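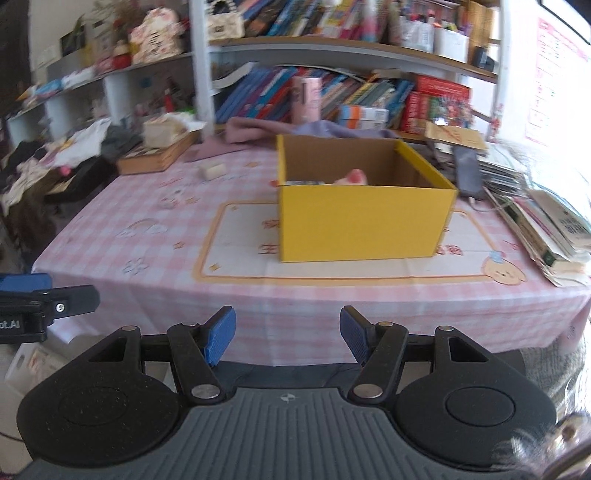

*Open yellow box on the table, partly filled.*

## Packing a small box of odds and ends

I use an open cardboard box with no lid for things that are going to another room or to a friend's place. It takes a few minutes once you know the order.

**You'll need**

- a small cardboard box, lid off
- scissors and tape
- scrap paper for the gaps
- a marker

**Steps**

1. Put a cloth on the table. Ours is pink-and-white check with cartoon prints, and it wipes down well.
2. Press the bottom of the box flat and run tape along the seam. Two strips if you're carrying anything heavier than a paperback.
3. Stand flat items on edge against one side. They bend if they go in last.
4. Add the taller pieces next, upright. It's fine if the tops show over the front — you can see what's in there without digging.
5. Fill the gaps with scrunched paper until nothing shifts when you tilt the box.
6. Write the room or the person's name on the front panel in marker. Leave it plain if the box is staying put.

**If you need to close it**

Cut a piece of cardboard 3 cm bigger than the opening each way, score the edges and fold them down. Tape the corners. Abilio Iglesias uses an old calendar back for this, and it's a good weight — stiff enough to hold its shape, easy to cut.

Boxes with a coloured outside and bare brown inside mark easily, so keep the tape off the printed face if you plan to use them again.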